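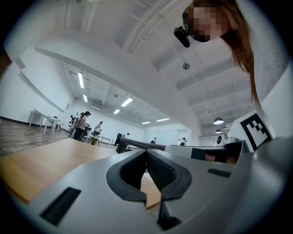

Kwaku had the floor first and his view was that no, not yet, and that anyone telling Merkach the machines will be clearing tables by January ought to come and try it for one shift.

Minutes - chores working group, Proltbridge
Monday, 2 pm start, back table
Present: Defne Aydoğan (chair), Kwaku Korletey, Sachiko Chiba, Umut Yurt. Şengül Bilgin joined by phone from item 3, line bad, a few remarks lost
Notes: Umut

1. Last minutes
Taken as read. One fix, Sachiko's trial was the towel one and not the dishes one. Changed.

2. Can they do it yet (carried over from last time)
Kwaku went on. Wiping a flat table, ok. Picking up a cup that's standing where you expect a cup, ok. Same cup on its side against a wall, forget it. Says we keep scoring the easy version of each chore and then talking as if we'd scored the chore.
Sachiko disagreed in part. Hand demos with the grippers look good because a person is doing the thinking. Still useful, shows the jaw itself can do most of the holding. So the hardware is closer than Kwaku makes out, it's the deciding what to do next that isnt there.
Kwaku: fine, but a customer doesn't buy a jaw.
Defne asked for numbers. Umut read out the log. 2985 demos recorded to date over all chores, 660 of them towels and napkins. Of the last 51 tries run by the arm on its own, 6 finished with no help. All 6 were table wiping.
Some discussion of what "help" means. Sachiko counts a nudge to the object as help. Kwaku counts standing next to it with your hand on the stop button. Left as Sachiko's definition for now, Defne to write it down properly so we stop having this one.

3. Shop floor
Şengül on the line. Akyol want to know about restocking low shelves and emptying the small parts bins at end of shift. They are not asking for fast, they are asking for unattended overnight.
Kwaku: overnight is the hard part. Slow is fine, but slow and stuck at 1 am with a bin upside down is a worse morning than they have now.
Şengül said (I think) the bins are all one size and bolted to the rack, so much tidier than a kitchen. Sachiko agreed, would pick bins over dishes any day. Shelves less so, boxes come in shrink wrap and the wrap catches.
Umut asked if anybody has talked to the people who empty the bins. Şengül has talked to the shift lead only. To go back and ask the crew, incl what they'd want taken off them first. Could be it's the sweeping.
Agreed - tell Akyol bins maybe, shelves no, overnight no. Defne to word it nicer than that.

4. Household list
Where we stand after a lot of back and forth:
Wiping table - yes, if cleared first
Clearing table - partly, hard cups and plates only, nothing stacked
Folding towels - with a person holding the grippers, yes. Arm alone, no
Loading dishwasher - no. Bottom rack may be next
Making bed - dropped from list
Socks - Kwaku wants it dropped, Sachiko wants it kept. Kept, bottom of list
Sachiko's point, which Defne asked to have minuted: a home chore is never one chore. To wipe the table you move the mail, and then where does the mail go. We should be testing chores in pairs.
Kwaku supports this. First thing the two of them agreed on today.

5. Ullik
The Ullik people offered us their test kitchen for a few days. Real drawers, bad lighting apparantly. Şengül for it. Umut worried on time, moving the setup over eats a day each way. Defne says go, but only with the clear + wipe pair, no new chores while there.
Line dropped here, Şengül texted later that she's fine with that.

6. AOB
Marker cards - the older ones are getting bent at the corners, please don't store them under the laptops. Sachiko to print more.
Kwaku asks that the write up for Merkach not use the word "solved" anywhere. Agreed, no vote needed.

Actions
Defne - definition of help, reply to Akyol, draft for Merkach
Şengül - talk to bin crew, fix dates with Ullik
Sachiko - cards, plan for clear + wipe pair
Kwaku - list of the hard version of each chore, one page max
Umut - split the log so arm only tries are on there own sheet

Closed 3:20. Next one same day and time, unless we're at Ullik by then.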